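Bumura Spare Parts & Retrofits
Arms and Wrists > Cable Management > Tidar T2 Dress Pack Retention Kit

Tidar T2 Retention Kit for bin-picking arms
Replacement for the T1 kit (withdrawn)
Stock status: in stock, ships from our own shelf
Pack contents: 2 swivel clamps, 1 wrist saddle, 2 hook-and-loop wraps, screws, printed torque card
Page last revised: Jul 25, 2022

Read this before you order

We sell this kit. We also sold the one before it, and we sold it on the strength of a claim we should have looked at harder. Tidar's sheet for the T1 said the swivel clamp was rated for "the service life of the arm." It did not say which arm, which motion, or how many years. We printed it anyway. The text on this page has been written from our own returns and our own bench, and where we repeat a manufacturer's claim we say so.

What went wrong with the T1

The T1 held the dress pack at the forearm and left a free loop at the wrist. On a palletizing arm, which turns the wrist the same way and back again all day, that works. Bin picking is another matter. The wrist goes down into a box at a different angle on every pick, and the loop goes with it.

Two things happened on the units that came back to us. The swivel seized, so that the twist went into the cable instead of the clamp. And the loop, once it had taken a set, hung low enough to touch the bin wall on picks close to the side. The first unit to fail stopped after 1,114 picks. The customer, a contract packer, had been told to expect years. The jacket had rubbed through on the gripper signal cable and the gripper opened with a part in it.

That last point is the safety matter. A worn cable on its own is a maintenance job. A gripper that lets go during a move can throw what it is carrying, and a light fence won't stop a steel ladle. If you still have a T1 fitted to an arm that picks from a bin, take it out of automatic mode until you have looked at the cable all the way round, including the inside of the loop where you need a mirror.

We took 537 T1 kits off the shelf and did not sell them on as seconds. The manufacturer's position is that the kit was "used outside its intended envelope." Maybe so. The box had a picture of a bin on it.

Why the slack matters

People ask why they can't simply pull the pack tight. If you do, the strain moves to the connector at the tool, and connectors cost more than cable. There has to be slack at the wrist. The questions are how much of it, which way it hangs, and what it meets on the way down. Kitchen tools are what we like to check against. They lie across each other and they have long handles, so the hand has to go in low and at awkward angles. 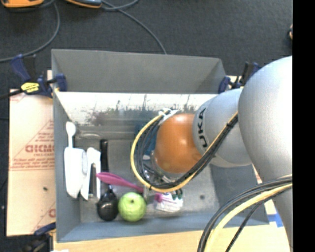
What the T2 changes

The swivel is now a plain bushing in place of the sealed bearing. It is less smooth in the hand and we prefer it, as you can see when it is wearing. The wrist saddle is new. It fixes the direction in which the loop leaves the joint, so the loop opens away from the tool on most approaches – most, mind you, and we would not put it any more strongly than that.

The wraps are hook-and-loop. Please use them. Plastic zip ties pulled tight on a moving bundle make a hard edge, and a hard edge is where we find the cuts. A zip tie on a part of the bundle that does not flex is fine.

What the T2 does not change

It will not stop a cable from touching a deep bin if your program sends the wrist below the rim with the loop on the wall side. No clamp will. You need to limit the wrist angle near the walls, and that is done in software by whoever wrote your picking routine. The Flollow path checker has a setting for this, called dress allowance. It treats the loop as a solid shape. We have tried it and it does help, although it assumes the loop stays the size you typed in, and loops grow.

It also will not protect you from a bin that moves. Clamp the bin down. A box that has crept sideways turns a safe approach into a rubbing one, and the arm has no idea.

Inspection

Tidar's card says to inspect every 2,000 hours. We don't agree with it for bin work. A shift or two of bad approaches can do more harm than a month of good ones. Our own advice:

First day: run at reduced speed with the bin empty, send the wrist to all four corners, and watch the loop. Stop if it touches anything.
First week: look at the jacket daily. Shiny patches are the first sign.
After that: weekly, plus after any collision, any change of gripper and any change of bin.

Lock out the arm before putting your hands near the wrist. A paused program is not a lockout.

Fit

The saddle comes in one size with two shims. It fits the common mid-size wrists; send us the model number from the arm's plate and we will tell you yes or no. We will not guess from a photo. The Kopecký hose bracket uses the same hole pattern and the two cannot share it. If you run air through a Kopecký bracket you will need the offset plate, sold separately. It adds height at the joint, so redo your clearance check after fitting it.

Warranty and T1 exchange

Tidar gives one year on the T2. The wording leaves out "wear parts" and does not list them, so we asked, and were told the bushing counts as one. We sell the bushing as a spare for that reason.

T1 kits bought from us can be exchanged for a T2 at no charge, with or without the box. Include a note of the arm model and what it was picking. Send the damaged cable too if you can spare it. The offer stays open through November.

Related items
Offset plate for Kopecký bracket
T2 bushing, spare
Hook-and-loop wraps, wide
Inspection mirror, long handle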